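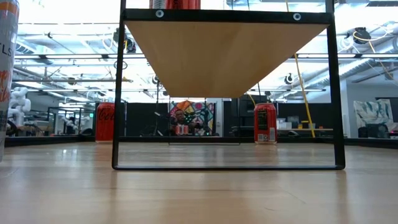 Dellard sells its bench picking kit to drinks firms, vending operators and small packing rooms that handle mixed cans in short runs. The kit is a rental: an arm, a two-finger gripper, a set of fixtures and the Grekon control software, delivered on one pallet and set up on the customer's own table. The fixture that draws most enquiries is the raised stand, a black metal frame with a plywood shelf under a bolted crossbar, on which a can is placed so that the arm has to work at two heights. With a red can on the shelf and others upright on the tabletop behind, including a Coca-Cola, the layout covers most of what a trial customer asks for on the first morning.

The company's applications engineer, interviewed at the workshop for this newsletter, was careful about what the product does. "It picks cans and puts them down where you said," the engineer said. "If you want it to read a date code, you are buying something else, and we will tell you who from."

A trial lasts four days. On the first, the stand is fixed in position and the arm is taught the shelf height and the table height. The customer's own cans are used from the start. Dellard stopped supplying sample cans in August, after too many trials went well on the samples and badly on the real stock.

"Slim cans are the usual trouble," the engineer said. "A tall slim can has a higher centre and a smaller base. If the fingers close a few millimetres off centre, it leans before it lifts. You can slow the arm down, and that helps, but then the customer looks at the cycle time."

The agreed test is 300 picks, split evenly between shelf and table. A pick counts as good if the can is set down upright inside its marked circle. Dents are recorded separately. The most recent customer to finish a trial, a packing firm called Ardeleanu, asked for a longer run and had 381 picks logged. Of these, 33 were marked as faults. The engineer went through the log without much comment. Most of the faults were on the shelf, and most of those were cans placed too near the front edge by hand.

"You can argue that those are loading errors," the engineer said. "We leave them in. On site it will be the same hands loading the same shelf."

Asked why the shelf is plywood when the rest of the stand is metal, the engineer gave two reasons. It can be cut again in ten minutes if a customer needs another size, and a can set down on it makes less noise than on sheet steel. The drawback is wear. The surface marks, and a marked surface changes how a can slides when it is nudged. Replacement shelves are included in the rental.

The crossbar is the part that users ask about second. It stiffens the frame and gives the arm a hard reference to be set against after a move. "If somebody has shifted the stand, you touch off on the bar and carry on," the engineer said. "Before that we were teaching every point again, and people simply didn't do it. They ran it out of line and rang us."

Glossy tabletops cause some difficulty for the vision option, sold under the name Urno. Overhead lights leave long streaks on a varnished surface, and the software can take the end of a streak for the edge of a can. Dellard's advice is to put down a matt mat or to leave Urno switched off and rely on fixed positions. The engineer prefers the second. "Fixed positions are dull and they work. The camera is worth paying for if your cans arrive anywhere on the table. If they arrive in a row, save the money."

Support is by telephone during working hours, with a site visit charged after the first. The rental can be ended at the close of any month. Customers who buy the kit outright keep the stand and the gripper fingers, while Grekon continues under a yearly licence. The licence covers one arm, and moving it to a second arm means a call to Dellard.

A wider shelf, for trays as well as single cans, is in the drawings. The engineer would not give a date for it. "The frame has to be deeper, and then it doesn't fit through the pallet wrap the way it does now. We are still on that."

*December 2021*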